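The Slow Return of the Rag Rug

When I moved to Amthorpe, the first thing I noticed in my rented flat was the cold kitchen floor. It has stone tiles, and in winter I walked on them in two pairs of socks. A shop rug of the right length cost more than I wanted to pay, so I decided to make one from old bed sheets. I had never made a rug before. It took me from October until the end of February, and I am still a little proud of it.

Rag rugs were once found in nearly every house in this part of the country. Worn shirts, blankets and coats were cut into strips, and the strips were hooked or pushed through a piece of sacking. Then cheap carpets came and the old rugs went to the shed or to the dog. Now people are making them again. The Drusari wool shop on Massawe Street started an evening class with one table, and by spring it needed three.

I went to this class with a bag of sheets and very little knowledge. My first lesson was about cutting. The strips should be as wide as your thumb, and it is better to tear cotton than to cut it, for a torn strip follows the thread and stays straight. Knitted fabric must be cut with scissors. I tore one old T-shirt before I understood this, and it became a kind of sad rope. 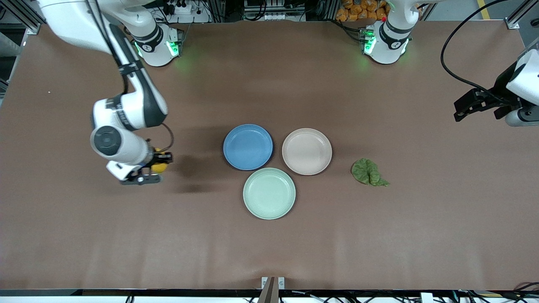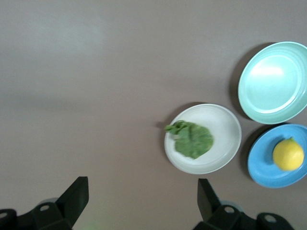 The second lesson was about colour, and here I made my biggest mistake. I planned every row on squared paper and bought dye to match the plan. But sheets of different age take the dye differently, and my even blue came out as four blues. I was ready to begin again. The woman next to me advised me to mix all the strips in one bag and pull them out without looking. I did so, and the floor of my kitchen now looks a bit like the sea in bad weather – I like it very much.

For the base I used hessian from Poltell, a small mill which sells its ends of rolls by weight. You should fold the edge twice and sew it before you begin. I folded it once, and by January one corner was coming apart in my hands. The repair took me a whole evening.

The finished rug is 82 centimetres wide and has 214 rows. It used 652 strips, which I know only because I tied them in bundles and wrote the number on each bundle. It is heavy, so I wash it in the bath and dry it flat over two chairs. This takes three days in summer.

I have already started a smaller one for the bathroom, in green and white. This time I have sewn the edge twice.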